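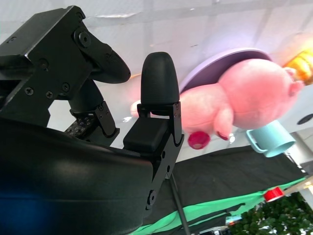 ## January, 3:40 pm - table sorting, toys and crockery

Good session today! Wilma Maes and I finally got going on the mixed table, toys in with the dishes, and I like it far more than the tidy sets we had before Christmas. A plush pig next to a plate and a mug is what my own kitchen table looks like most mornings, so it feels right.

Out for this one:

- the pink pig with the dark red hooves (my favourite, no contest)
- pale lavender plate
- light blue plastic mug

The pig is a terrific object. Round fuzzy body, stubby legs, a snout that sticks out just enough to get in the way of whatever you park beside it. Wilma wants it on the toy shelf at the end of every round. I'd sooner have it in the basket with the other soft things, but we'll go with the shelf until Shayne Quinlan has had his say.

Colours are working nicely. Lavender behind pink is softer than I'd have chosen and I was ready to swap the plate for the grey one, but the pig still stands out beautifully against it. Keeping it. The light blue mug stays too - Dilwyn Vaughan has offered a ceramic one from home, very kind, but I've seen how he treats mugs.

Sorting order we settled on: soft toys first, then mug, then plate. Tried plate first and kept having to shift the pig twice, which got old quickly.

Budget note for Cor Michiels: $86 left for bits and pieces. I'd love a second plush animal in a completely different colour, maybe a green frog, and a bowl to match the plate.

To do:

- ask Shayne about shelf or basket
- label the crockery tub
- wash the pig (cold, gentle cycle, in a pillowcase)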